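Paper Handling: Gallery 6

Filing is the office chore most often quoted as nearly solved. Scanning is solved. Reading the scan is mostly solved. What remains is the part with the paper in it: opening a cover, releasing a clip, lifting one sheet without its neighbor, and putting everything back in the order it came out. This page in the Celtineck chores series covers that part. Earlier pages dealt with towels, dishes, shelf restocking and parcel sorting.

The task is written the way it would be given to a temp. Take the top sheet out of the holder, lay it flat with the text facing up, return it, close the holder. A trained adult does this in 8 seconds without looking at the clip. For a two-finger gripper the same job breaks down into separate problems of different difficulty, and the order of difficulty is seldom the one a person would guess.

Covers come first. A stiff cover lying flat on a table gives a gripper very little to hold. The free edge sits close to the surface, so a finger has to slide under it or drag it to the edge of the table. Rounded corners help slightly, as a fingertip can start there at an angle. Dark matte covers are also hard on some depth sensors, which return sparse points on the surface and then a sudden jump at the table. 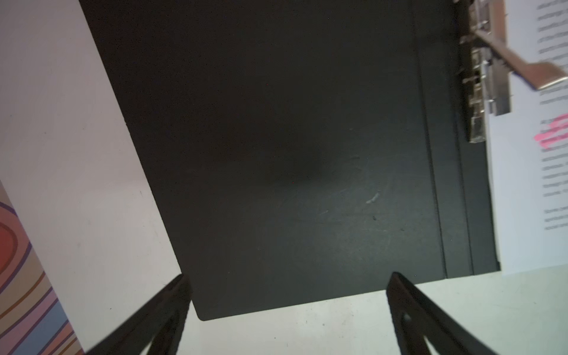

Dark cover on a white tabletop, fingers at the lower edge. Lever hardware and a printed page with pink highlighter to the right.

Homa Hashemi wrote in to say that the cover is the wrong place to spend effort. Any office that wanted this automated would buy holders with a tab, and the lifting problem would be gone for the price of the stationery. The sheet is what cannot be redesigned, in her view, and a system that can open every binder on the market but picks up two pages at once is of no use to a records room.

The point is fair as far as new stock goes. Records rooms are full of old stock. The Atitz archive, whose paper procedure we borrowed for this series, has 23 patterns of binder and clip in use, and the older ones will stay on the shelves until their retention period ends. On the sheet we agree with her.

A single sheet of office paper has almost no stiffness across its width and a fair amount along a curl. People use this without thinking: push with a fingertip, raise a buckle, pinch the buckle. A gripper with hard fingers can make the same motion, but the margin is narrow. Too little downward force and the finger skates over the print. Too much and the second sheet comes along. Rubber pads widen the margin when new and narrow it again as they pick up dust.

A clip adds a constraint at one edge. The sheet can be turned back but not removed, and pulling against a closed clip tears the paper or shifts the whole stack. Releasing the clip takes one hand on the lever and a second hand on the page, so a one-armed machine has to brace the holder against something. Most published demonstrations skip this by starting with the clip already open.

Reading is the easy column in the table. Current text recognition copes with rotated pages, slanted views and highlighter, provided the type is in focus. Knowing which page is the right one is therefore no longer the bottleneck in filing. 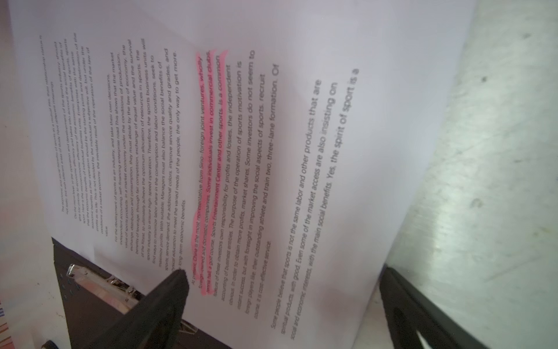

Where this leaves the chore

Opening stiff covers: workable with known holders, unreliable with mixed stock.

Lever clips: workable with two arms or a fixture. Slow.

Single-sheet separation: the limiting step. The working threshold used on these pages is 80 successes in 100 attempts before a chore is moved from "research" to "supervised use." Sheet separation stays under "research" for this edition.

Return and realignment: seldom reported. Squaring a page to a stack by tapping it on the table is a two-handed motion, and the usual substitute is a corner jig.

For a shop floor the outlook is better. Job cards and travelers are often kept one to a sleeve, the sleeves are stiff, and a dropped one can be picked up again without damage. The next gallery, Dosham, takes up sleeves and job cards.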